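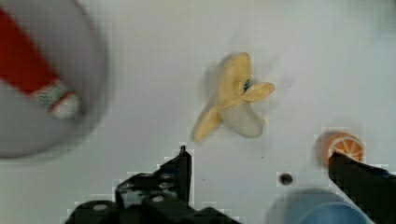

The Kettle arm lives on a bench in our shared workshop, and this page covers the build from bare frame to the first runs at the table. The wrist camera looks out between the two black fingers, so every test is recorded from this close. Toy food makes a good test set, and the peeled banana is the hardest piece in it - the flaps spread in three directions and give the fingers very little to close on. The orange slice is simpler in shape, but it lies low on the table.

The arm itself is a six-joint design I drew up over one winter and have changed more often than I planned. Notes on the parts are below, in the order people usually ask about them.

Fingers
Matte black, screwed to the carriers so they can be swapped. The current pair is version 6. Earlier ones were thicker at the tip and pushed small things away before they could close. The narrow tip bends a little under load, and I can live with that.

Wrist camera
A cheap board camera with a fixed lens. Focus is a compromise. The video is compressed hard to get it down the cable, and dark edges come out blocky. I tried a better camera in February and took it off again - too heavy for the last joint.

Table
Plain white top. White shows shadows well, which helps when judging height from the video. Glare is a problem late in the afternoon when the sun reaches that side of the room.

Joints
Brivitz gear motors in the shoulder and elbow, smaller ones from the wrist outward. The elbow had play in it from the start. A shim fixed most of it.

Control board
A Steltano board, bought used. It runs the joint loop at 60 Hz, slow by most standards but enough for picking things up off a table. The first power supply was too small and the board reset whenever the shoulder started from rest.

Log
The run counter stood at 2589 when I fitted the new fingers and at 3361 when I last updated this page. Runs are saved with the joint positions and the wrist video together.

Still to do
Strain relief on the camera cable. A cover for the elbow. A proper emergency stop button in place of the switched outlet strip.

Drawings for the fingers and the wrist bracket are in the Ukwood workshop's shared folder, under Kettle. The bracket file is the older one and needs its holes opened up slightly before the screws will fit.

Page updated 02/11/2020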